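Penau Tray Handling Set: README

Hello, and thanks for taking the time to read this before you download anything. It's a small set and a slightly odd one. It came out of a fault we spent most of March chasing, and we'd like other people to get some use out of our trouble.

What went wrong

The job at our Zaltthorpe site is simple enough. The arm picks up a black moulded tray from the yellow table by its rim, lifts it and moves it across to a bin. One Saturday the hand began reporting a good grip when its fingers had barely closed. Trays slid out partway through the lift, and on two runs the arm carried on to the bin with nothing in its hand, as pleased as could be.

We blamed the trays first (sorry, trays), then the lighting, as the tabletop is very shiny. The real cause was the Contreras grip driver. After a warm restart it kept the old zero for the finger sensors, so resting fingers read as loaded ones. A cold restart clears it.

What's in the set

Some 12 hours of runs from before and after the fix, in three folders: good, slipped and stopped. Each run has head camera video, joint positions and the raw finger readings. The stopped folder holds runs where a person hit the stop button, and those end abruptly.
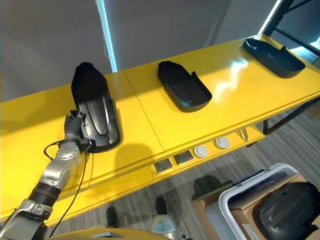

Head camera view, hand on the rim of the leftmost tray.

Please be careful

Don't use the "grip_ok" flag from any run in the slipped folder. We left it in so you can see how wrong it was, but the raw readings are the ones to trust. If you run the Pamenov replay tool on a real arm, keep it at low speed, stay out of reach and have a hand on the stop button.

Known gaps

Two runs in the good folder have no finger readings at all. We're still looking for them on an old drive and will add them if they turn up.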